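Skikwood publishes comparison of gripper fingers and wrist cameras on two-arm benchtop cells

4 min read

Skikwood has published the results of a bench comparison covering two sets of gripper fingers, two wrist camera mounts and the Cledau motion controller, all tested on the company's two-arm tabletop cell. The work was completed in July and the full test report is available to integrators and research labs on request.

The comparison was commissioned after Brirkomo, which supplies small-parts handling equipment to laboratories and repair depots, asked for handling data on household-scale objects. Most published figures for fingers of this size refer to machined test pieces. Brirkomo's customers handle drawers, pails, cups, utensils and flexible sheet goods, often on the same bench and in no fixed order.

Test method

Each finger set was run through 105 trials under teleoperation, using a common object set and a common written procedure. Trials were grouped into four task families: grasping a round knob, lifting by a raised handle, removing an upright utensil from a cup, and picking up flat or folded material from the work surface. Object positions were reset by hand between trials within a marked tolerance. The operator was not told which controller profile was loaded.

The two finger sets differ in tip geometry. The Nwachukwu pattern has a faceted body and a narrow tip intended for work close to a surface. The reference pattern has a parallel pad along its full working length and is the part Skikwood has shipped until now. Both mount to the same finger carrier and can be exchanged without recalibrating the arm, although the wrist camera extrinsics should be checked after every change.

Views from the cell's fixed cameras and from a wrist camera were recorded for every trial. Reviewers scored each trial from the fixed view first and consulted the wrist view only where contact could not be judged.

Results

On flat material, the Nwachukwu pattern required 23 per cent fewer repeat attempts than the reference pattern. The difference was largest where the material lay flush with the surface and there was no raised edge to catch. On the knob task the two patterns were not distinguishable within the spread of the data. On raised handles the reference pattern performed slightly better, owing to its longer pad, and Skikwood continues to recommend it for that application.

The two camera mounts gave different results depending on approach angle. The low mount keeps both fingertips in view down to contact but loses the wider layout of the bench. The high mount retains more of the surroundings and allows the operator to line up a second object before releasing the first. In reviewer scoring, 12 trials filmed with the high mount could not be resolved from the wrist view alone, compared with four for the low mount.

The Cledau controller was tested with its standard profile and with a reduced-acceleration profile. The reduced profile lengthened the average trial but lessened visible oscillation at the end of travel, particularly when both arms were working near the centre of the bench. No change to gripper force limits was made between profiles.

"The useful finding for us was how strongly finger choice depends on the task family," said Delia Palma, test engineering lead at Skikwood. "A single averaged score would have hidden the handle result completely. We have reported each family separately and have included the trials where neither pattern gave a usable grasp."

Limitations

The trials used experienced operators only, and the results should not be read as a prediction of autonomous performance. Finger wear was not assessed. Colour rendering differed between the fixed and wrist cameras and was not corrected, so object colour should not be used to match footage across views.

Availability

The Nwachukwu finger pattern is offered as an option on new cells and as a retrofit for existing finger carriers. Both camera mounts remain in the catalogue. The test report includes the written procedure, object list, per-trial scores and mounting drawings in metric units. Requests should be addressed to the Skikwood applications desk and should state the arm model and controller firmware in use.

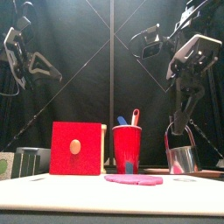
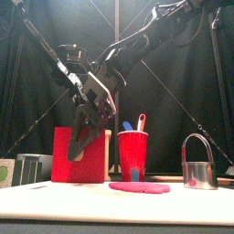
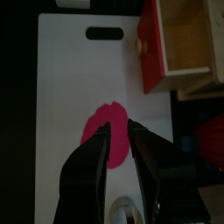
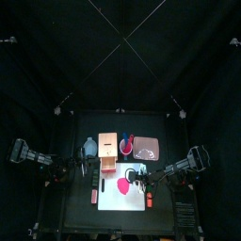
Two-arm bench comparison, Skikwood. First and second: fixed camera views with a gripper at the pail handle and at the red block. Third: wrist camera view of the fingers at the pink material. Fourth: the cell from above.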